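Reading time: 3 min

Nitcombe Learns to Play Away

In August the women's handball team of Nitcombe traveled 700 kilometers by bus to play one match, and lost it by four goals. Mavis Baptiste, the captain, slept most of the way home. "I was not sad," she told me. "I was only tired in the legs."
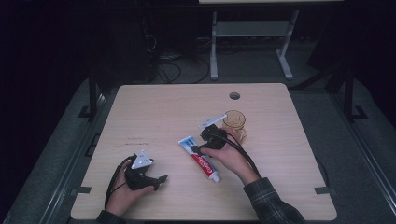

The match against Koltska was the first of three away games before the league begins. Until last year the club played friendlies only in its own hall, where the floor is slow and the crowd sits very near to the goal. Coach Mechthild Kälin wanted to change this habit. Her players defended well at home, but in other halls they stepped back too early and gave space to the shooters.

In Koltska they led for the first 30 minutes. After the break the home side put a second line player between the defenders, and Nitcombe needed too long to answer.

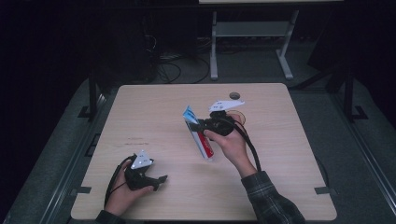 Kälin has since moved Baptiste to the middle of the defense, a place she knows from her junior years. The next trip goes to Lanz, where the hall is small and the wings have almost no room to run. For that game the coach will take two goalkeepers and leave one pivot at home.

Print this article | E-mail this article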